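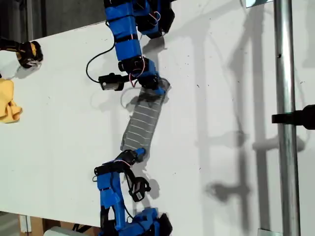
Amancay Cáceres asked if the two-arm policy should be judged on the stretch at all, given that a cloth can be pulled tight and still be laid down badly. Tadeo Gaete agreed and wants the final lay scored on its own.

Divotness project, cloth handling group
Minutes, 26 March 2020
Present: Bucur, Bustos, Cáceres, Gaete
Apologies: Ojeda

1. Training runs
Bustos reported on the new run. It uses 2172 demonstrations, trimmed from a longer set after she dropped takes with a missing wrist camera stream. The policy completes 80 of 100 trials when the cloth starts flat. Crumpled starts have not been tested. Bucur asked for the failures to be sorted by which arm lost the cloth first.

2. Start positions
Agreed to keep the cloth turned at an angle to the arms for the next set, with one corner toward the lower arm. Gaete to write this into the protocol. 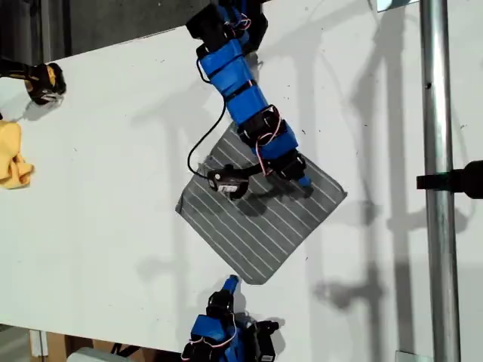
3. Fingertips
Bucur prefers the taped fingertips and would leave them as they are until the next evaluation. Cáceres noted that the tape lifts at the edges and that grip results may drift as it wears. Agreed to log every tape change with the trial number. 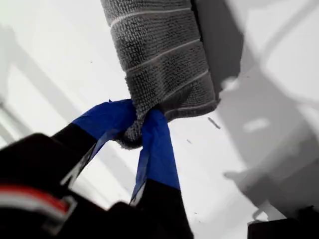
Item 3: taped fingertips holding the gathered end of the cloth.

4. Actions
Bustos: failure list by arm.
Gaete: protocol text, separate score for the lay.
Cáceres: tape log.
Ojeda to be asked about crumpled starts.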